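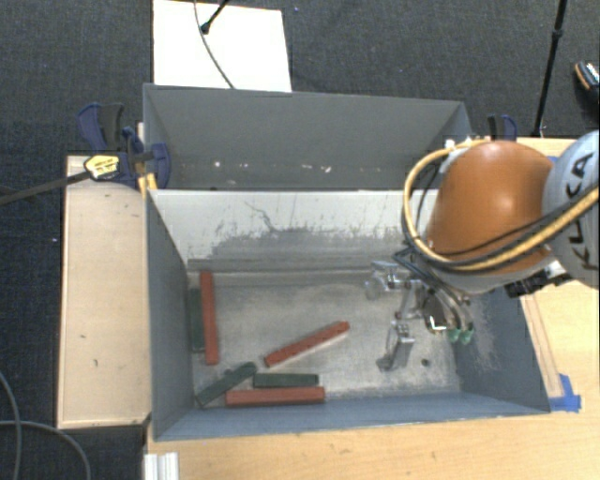
Red and green blocks in a gray metal bin.

Picked two paint colors for the Barkberg house this week. Red for the front door, dark green for the shutters. Posting what it cost and how long it took.

The house has 12 shutters and I got quotes from two painters. Ognjen Tomić wanted 306 for the door alone, with sanding. The other quote was 204 but no primer. I went with Ognjen.

The old paint on the door was five layers deep. The bottom one was a mustard yellow. My neighbor Snežana remembers it that way from when she moved in.

Shutters I'm doing myself. Two coats each, one day between coats. The garage is cold so drying is slow – the can says 50 degrees minimum and I've been running a heater.

Bought the green at Fallis. They mix it while you wait. Keep the sticker off the lid, I lost mine in November and the second can came out a shade too blue.

Someone asked about hinges. I took them off and soaked them overnight. Two were bent, so I ordered new ones from Kultton. 100 for the set with screws.

Four shutters left. The door goes back up when the weather breaks – until then it's plywood and a draft.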